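4.2 Do app-connected toys hold a child's interest?

The claim made most often for app-connected toys is that they stay interesting because the software keeps changing. A plain ball is the same ball in March as it was at Christmas, the argument goes, while a rolling toy driven from a tablet can be given new games, new tricks and new sounds. We found very little published evidence either way. Most of what is cited in favour comes from app logs kept by the makers, and an app log records that a program was open. It says nothing of who was holding the tablet, or whether the toy had left its charger.

Our own data come from 88 households that bought one of two toys, the Skorner ball or the Lerska walking kit, and agreed to fill in a paper diary. Parents wrote down each play session of any length, who took part and whether the app was used. In all we received 1,462 diary entries. We don't treat these as a perfect record. Parents forget, and a parent who has paid a fair bit for a toy may be inclined to remember it being used. Both faults are easier to see in a diary than in a log, though, and we could ask about them afterwards.

Figure 3. Simulated arm and kitchen sink. 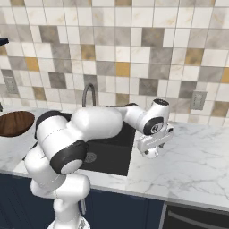 Does a software update bring children back to a toy they have put down? In our diaries it did so only for a short while, and mostly in homes where a parent sat down and showed the child what was new.

That second part matters more than the makers' material lets on. When the Kuditz app, which runs both toys, added a set of racing games in January, almost 349 entries mentioned them by name. Read closely, many of those entries describe an adult setting up the game and the child watching, or the child playing one round and then rolling the ball down the hall by hand. We coded these as app sessions, as the rules we had set beforehand required, but a reader should be wary of calling them renewed interest in the software.

The Lerska kit raises a different doubt. It is sold as a way to learn programming, and the box suggests that children will move from ready-made moves to writing their own. The diaries give only weak support for this. Children did change the order of blocks on the screen, often with real pleasure, but parents seldom recorded a child planning a program before running it. Trial and error is a fine way to play. Whether it amounts to learning to program is a question our diaries can't settle, and we are not convinced that the earlier Aguiar trial settled it either, given that its test was written around the same blocks the children had been using at home.

There are limits on our side as well. We studied only 2 toys, the families chose to buy them, and there was no group given an ordinary toy of similar price. Without that group, a drop in play over time can't be blamed on the toy - children tire of most things. The age range was also wide, and a game that bores a ten-year-old may be too hard for a child of five. We return to the matter of age in section 4.3, where the diary entries are split by the age of the youngest regular player.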